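Lastach project, software work package
Progress report for April, to the Jirnia program office

In this period we worked mostly on perception and on the replay tool. The control part did not change, except for one correction in the gripper width limits.

The grasp planner now accepts objects which stand inside a wire container. Before, the thin bars were often joined with the object in the point cloud, and the planner proposed to grip both together. We added a filter step for bars and trained it again with 136 recorded demonstrations. The training cases include a cup standing in a gray wire basket on the table.
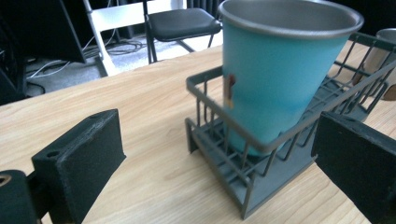 Why is the planner still slow on the first grasp?
The first call loads the collision model from disk, and this takes 2 seconds. We will move the loading to the start of the program.

The replay tool, which we call Gunn, can now show the planned path and the recorded path side by side. Colleagues at Bornavside tested it and sent us a list of remarks. Most of them concern the time slider, and these are already fixed. The export to their log format is not finished. We had underestimated how many fields are optional there.

Two points are open. The filter sometimes removes a thin cup handle as if it was a bar. Also, the camera calibration must be repeated after each change of fingers, and we would like to make this automatic.

For the next period we ask to keep 30 hours of computing time, the same as now. The budget is within the plan. The updated interface description will be sent together with the next software version in May.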